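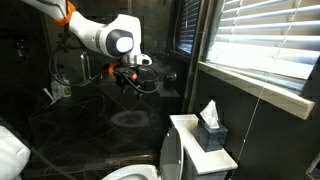 October 28, 2020

Bathroom, shower end. Started late, Rodel had the key and was over at Bañez picking up sealant.

Limescale on the shower glass first. Tried the Eko descaler neat on the bottom corner, left it 12 minutes, wiped with the grey cloth. Better but still a haze when you get the torch on it side-on. Second go with it diluted, 2 capfuls to the small bucket, no difference I could see. Maricel says leave it longer and keep it wet with cling film - will try on the end panel tomorow so we have one old, one new to compare.

Dark tiles are a pain. Every drip dries white. Whoever chose them never had to clean them. Squeegee top to bottom then dry cloth straight after, don't let it air dry. Grout is ok, light coloured so it shows up the soap more than the tile does, old toothbrush and warm water did most of it. No bleach on it please, Rowena asked again.

Bottles on the ledge in the shower: leave them there. Lift, wipe under, put back same order, pale one on the left. Amado moved them last time and then we had the ring marks in two places and couldn't tell which was which.

Grab bar - wiped down, then checked the fixings by hand. No movement. Gervasio wants it checked with a proper load, 60 kg, before anyone signs it off. Not done today, strap is at Vatumano with the rest of the kit.

Knob in the shower: stiff on the first quarter turn, then fine. Bit of silicone grease? Ask Rodel before touching.

Silicone along the bottom edge of the glass is going black at the far end. Cut out and redo, needs to be bone dry first so 2 days with no water in there. Pencilled in for November, after the Piltico visit.

To get: cling film, new squeegee blade (old one has a nick and leaves a line), more cloths, we're down to 13 and half of those are rags realy.

Light off, door left open to air. Key back on hook.

ML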